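Shape Blocks for the Toy Library: Final Report
Zeltudent Design Studio, second-year group project
Group members: Nadja Rüegg, Imre Simon, Subira Gachanja 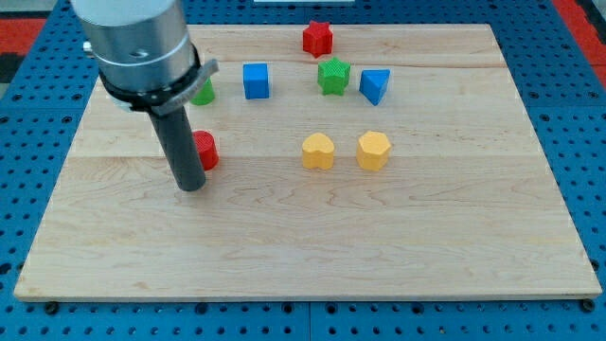
Wiesława Cieślak asked at the midterm review why we were bothering with stars at all, when a cube and a cylinder would teach the same sorting skills and print in half the time. It was a fair question and it changed how we planned the second half of the project, so we have answered it in section 3.

1. What we set out to make

The toy library at Gorodgate lends out sorting and stacking sets to families with children between two and five. Their old sets were worn and many had pieces missing. When a piece goes missing from a bought set, the whole set usually gets retired, as single replacement pieces are hard to find. Our brief was to design a set of coloured blocks where any one piece could be printed again on its own, from a file, in the right colour.

We were also asked to keep the shapes simple enough to name out loud. The library runs a morning session where a parent or staff member says "find the red star" and the child looks for it. This meant the set had to mix colour and shape, so that knowing one of the two was never enough.

2. Shapes and colours

We settled on red, green, blue and yellow for the first version. Imre wanted the yellow, though our yellow filament is close to the colour of the maple board and the blocks are harder to pick out from across a table. A later version may have a darker board.

The shapes are the cube, the cylinder, the triangular prism, the hexagonal prism, the heart and the star. The stars come in two kinds, a five-pointed one in green and a six-pointed one in red. This started as a mistake. Subira drew the red star from a different sketch than the green one and we only noticed after both had been printed. We kept both, for reasons given below.

Every block went through the same steps: drawn in the computer lab, exported, sliced, printed, and then checked by hand for sharp corners. The cube edges are slightly rounded. We did not sand the sides. The printed layers leave fine ridges, and we found in handling that the ridges make the blocks easier to grip than the sanded samples, which felt slippery. They do collect dirt, and this is listed under problems.

3. Why we kept the stars

After the midterm review we looked at the print times again. A cube took us 50 minutes and a star took 72. That is a real difference, but well short of double. The bigger cost was failed prints. The tips of the stars tended to lift from the print bed, and we lost several before Nadja added a thin brim around the bottom layer and trimmed it off afterwards.

Against that, the stars were the pieces children went to first when we took an early set to the library in May. We did not measure this properly and it should be treated as an impression from one morning. The staff also liked that there were two different stars. Older children noticed that the points did not match and started counting them, which gave the set a use beyond sorting by colour.

We decided the stars were worth the extra time. If the library needs to replace pieces in a hurry, it can print the cubes and cylinders first.

4. The board

The board is maple, which we got as an offcut from Thaler, a joinery shop near campus. It has some darker streaks in the grain and a faint seam. We thought about hiding the seam under a painted border and decided against it, as paint would have to be tested for chewing and we had no time left for that.

The board has no cut-outs. Our first plan was a tray with a matching hole for each shape, but a tray like that has only one right answer for each block, and the staff asked for something more open. A flat surface lets a child line blocks up, group them, or stack the ones with flat tops. It also means that a new shape can be added later without making a new board.

We finished the wood with a food-safe oil, two coats, with a day between them. The oil darkened the wood less than we expected.

5. Cost

The total budget was 126 dollars. The filament was the largest item, followed by the oil and sandpaper. The maple cost us nothing. We used 806 grams of filament over the whole project, and this includes failed prints and the sanded samples. A group starting from our finished files would use a good deal less, as much of ours went into the early stars.

We bought the filament from Tristix because they had all four colours in the same range. Colours from two makers can look quite different side by side, even when both are sold as plain red — we found this out with leftover spools from the lab.

6. Problems

The ridges hold dust and dried food. Wiping with a damp cloth gets most of it, but a soft brush is needed for the corners of the stars.

Cylinders roll if they are knocked on their side. On a low table this means they end up on the floor. We tried a version with one flattened side and it no longer looked like a cylinder, so we went back to the plain one.

The points of the six-pointed star are narrower than we would like. We dropped one from table height and a tip chipped. The current file has thicker points, but we have only dropped the new one a few times.

We have not checked the set against any toy safety standard. Regula Fankhauser, our supervisor, has reminded us that it should only be used in supervised sessions until that has been done, and the library has agreed.

7. What is left to do

The files need clearer names before we hand them over. At the moment there are four versions of the green star in the folder and only one is right. Nadja is writing a one-page sheet for library staff with print settings for each shape, and Subira is redrawing the triangular prism so that it stands more firmly on its end. Imre will oil a second board once Thaler has another offcut of the right size.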